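Home About us Our work Reports Contact

Print this page | E-mail this page

Eating Well in Later Life: progress report to the Esquivel Fund

Report written by Consuelo Ledesma, project manager
Submitted 20th January

1. Period covered

This report covers the second half of the first year of the grant. It should be read with the earlier report, which set out how the two kitchens were chosen and how people are referred to us. I have not repeated that here.

The project provides a cooked midday meal to older people in Brisberg and Mununlow who have lost weight without meaning to, or who have come home from hospital and are not yet managing to cook. Meals are eaten together at one of the two sites or delivered. Everyone who joins is seen by Itzel Ocampo, our dietitian, within two weeks, and again after three months.

2. Meals and numbers

We served 3,842 meals in the period. Of these, 1,904 were eaten at the two sites and the rest were delivered. The target in the grant agreement was an even split, so we are close to it, but the share of deliveries rose in the colder weeks and we expect it to stay high until spring.

The project supported 124 people. Brisberg has been full since October and has a short waiting list. Mununlow still has places. Most referrals there come from one surgery, and the other surgery in the town has sent us very few people. Baltazar Gallegos has met the practice manager twice and we now have a one-page form which they have agreed to try.
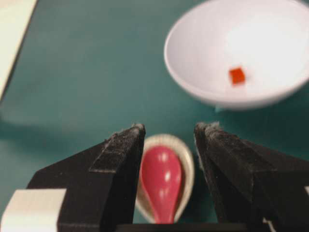
Brisberg, October.

3. Staffing

The second cook's post at Mununlow was vacant for seven weeks. During that time Crisóforo Hinojosa worked across both kitchens and the Mununlow menu was cut from two hot choices to one. We did not cancel any sittings. Yolotzin Salinas started in the post at the end of the period and the second choice is back on the menu.

Delivery driving is still covered by two part-time staff. When one is on leave the Mununlow round finishes late, and on four occasions meals had to be reheated at the door. This is allowed under our food safety plan, but it takes up time and people do not like waiting. We are looking at starting the round with the outlying addresses and finishing in the town.

All kitchen and delivery staff have now completed the food hygiene course. Three have also done the half-day session on swallowing difficulties, and the others are booked.

4. Menus and food texture

The autumn menu ran for a four-week cycle. Lamb stew, fish pie and the bean casserole were finished by most people. The baked egg dish was not popular at either site and has been dropped. We have moved to smaller main courses with a more filling pudding, after Itzel noticed that a number of people were leaving half the main course and then asking for more custard. Average intake at the sitting has gone up as a result, although the plates look less generous and we have had two complaints about that.

A growing number of the people referred to us need soft or minced food. In the first report we said this would be a small part of the work. It now takes up a good part of each morning in the Brisberg kitchen. Soft meals have to be made in separate batches and checked before they go out, and they do not travel well. At present we only deliver soft meals within Brisberg.
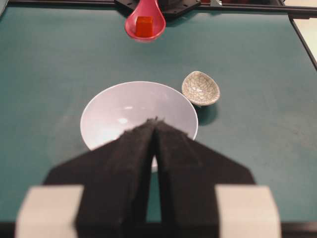
We would like to extend soft meals to the Mununlow round, but the kitchen there has one small blender and no room to keep the batches apart. The cost of a larger blender and a set of lidded trays is £370. This can be met from the underspend on the vacant post if the Fund agrees to the transfer (see section 7).

Minced meals are still sent to Mununlow for people eating at the site. They are made in Brisberg first thing and carried over in the insulated boxes bought in the first half of the year. The boxes have held temperature well, and the log sheets are available if the Fund would like to see them.

5. Crockery and help at the table

Itzel's three-month reviews showed that some people were eating less than they wanted because they found the plates and cutlery hard to manage. Several have poor sight, and others have a weak grip or a tremor. At the start of the project we used the plates that were already in the cupboards, which are cream with a patterned edge, on cream cloths. Mashed potato and white fish were hard to pick out against them.

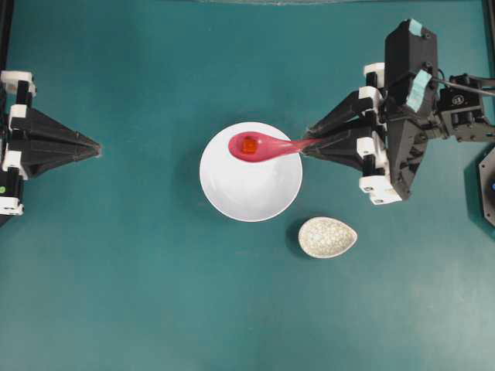

Both sites have begun to change over to plainer tableware, and people can now ask for a bowl in place of a plate without having to explain why. We have kept the choice simple so that the kitchens can store and wash everything together. What Itzel wants on the tables is strong contrast between the crockery and whatever is underneath it. A plain white bowl on a teal surface is easy to find, and a pink-red spoon is easy to find against the inside of a white bowl. A small speckled dish, such as the teardrop-shaped one, is less clear for someone with poor sight and is better kept for a side sauce than for the main food. We have stopped using the patterned plates at Brisberg and will do the same at Mununlow when the new stock comes.

Staff have also been shown how to sit with a person who needs help, at the same height and slightly to one side, and to wait for them to swallow before offering more. This sounds obvious but it was not being done in the same way by everyone. The guidance is now on the kitchen wall at both sites.

6. What people told us

We held a short talk with each person at their three-month review. Most said they looked forward to the meal and most said the portions were right. Those having deliveries were less happy than those eating at the sites, mainly about times. Several people at Mununlow said the room was cold. The heating there is controlled by the landlord, Tidholm, who have agreed to bring the timer forward by an hour.

Weight was stable or had increased for the majority of people who had reached a second review. Itzel will send the full figures with the year-end report, when more people will have been weighed twice.

7. Budget and request

Spending is under budget because of the vacant post at Mununlow. Food costs are slightly over, mostly on dairy and fresh fish. We do not expect to need more for food this year if the spring menu goes ahead as planned.

We ask the Fund to agree to:

- moving £370 from staff costs to equipment, for the Mununlow blender and trays
- carrying the rest of the staff underspend into the second year, to pay for relief driving

8. Next six months

The spring menu starts when the present cycle ends. Baltazar will report on referrals from the second Mununlow surgery after the new form has been in use for three months. The remaining staff will attend the swallowing session. If the transfer is approved, Crisóforo and Yolotzin will begin soft meal deliveries in Mununlow with a small group and add to it slowly.

Please send any questions to Consuelo Ledesma at the Brisberg office.

Back to Reports

Sign up to our newsletter for project news. You can unsubscribe at any time.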